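Section 2. Preparing and running a visitor demonstration

11th April
By the Pernivo documentation desk, Flisthorpe

This section is for the person who presents the Pernivo arm to visitors, for example at an open day. It supposes that the arm is already installed as described in Section 1. Please read the whole section one time before you begin, and keep a printed copy near the control box during the visit.

2.1 Before the visitors come

1. Check that the base clamps are closed and the red stop button is released. Press the stop button once to test it, then release it again by turning to the right.

2. Mark the visitor line on the floor with tape. The line must be outside the full reach of the arm, measured with the gripper open.

3. Switch on the control box and wait for the steady green light. A blinking green light means that the arm is still searching its zero position. Do not touch the arm in this time.

4. Load the demonstration file from the Usell menu. The file for public visits is number 174. File 1083 looks similar in the list, but it is the service test and moves the arm at full speed.

CAUTION: Never run file 1083 with visitors in the room. If you have selected it by mistake, press Back two times and select again.

5. Run the file once without visitors. Listen for rubbing of the cable at the second joint. If you hear it, stop the arm and put the cable back in its clip.

2.2 Showing the wrist camera

Most visitors like this part best, so we advise to leave enough time for it. The picture from the wrist camera is sent to the large screen and the visitors can follow what the arm is looking at.

6. Connect the large screen to the second port of the control box. The first port is only for the operator screen.

7. Choose Wrist View. The tip of a gripper finger can be visible at the bottom of the picture. This is normal, and it helps the visitors to understand where the camera is mounted.

8. Turn the wrist slowly with the hand wheel, first down to the table and then upward to the ceiling. The upward position is useful in a furnished room, where there is more to look at than a plain wall.

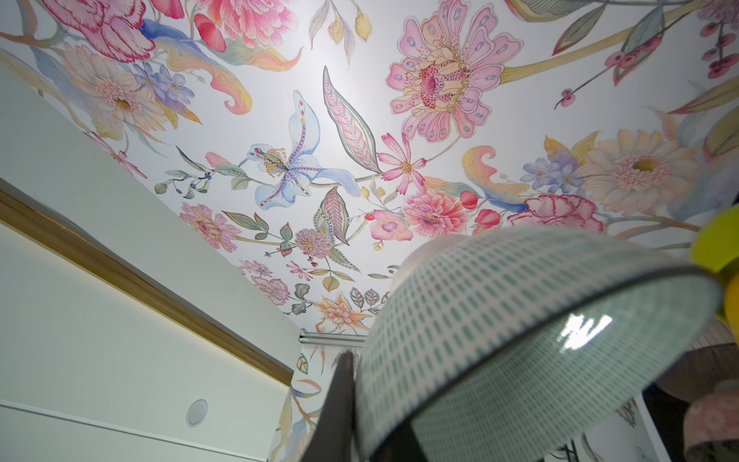 9. Wait in every position until the picture is quiet before you speak about it. When the wrist moves during the explanation, people look at the movement and do not listen.

10. If a lamp makes a bright spot on the screen, turn the wrist a little away from it. Do not change the exposure setting during a visit. The setting is kept after switching off, and the next operator will find the picture too dark.

Note: Things close to the camera look much larger than they are. At the Gronow open day in November, several guests asked if the arm was going to hit something, although there was enough free space. Please say a few words about this before you start to turn the wrist.

2.3 Letting a visitor use the hand wheel

11. Set the speed switch to position 2. Higher positions are for trained operators only.

12. Give the hand wheel to one visitor at a time. You stay beside the stop button and keep one hand free.

13. Children may turn the wheel together with an adult. Long sleeves and scarves must stay behind the visitor line.

CAUTION: The gripper must be empty when a visitor uses the wheel. An object can fall when the wrist is turned upward.

2.4 After the visit

14. Send the arm to the rest position with Home. Wait until the motors are silent.

15. Switch off the large screen first and the control box after it. In the opposite order, the screen may keep the last picture until it is unplugged.

16. Clean the camera window with the dry cloth from the accessory bag. Do not use glass cleaner, it leaves a film on the window.

17. Write the visit in the log book, with any stop of the arm and the step where it happened.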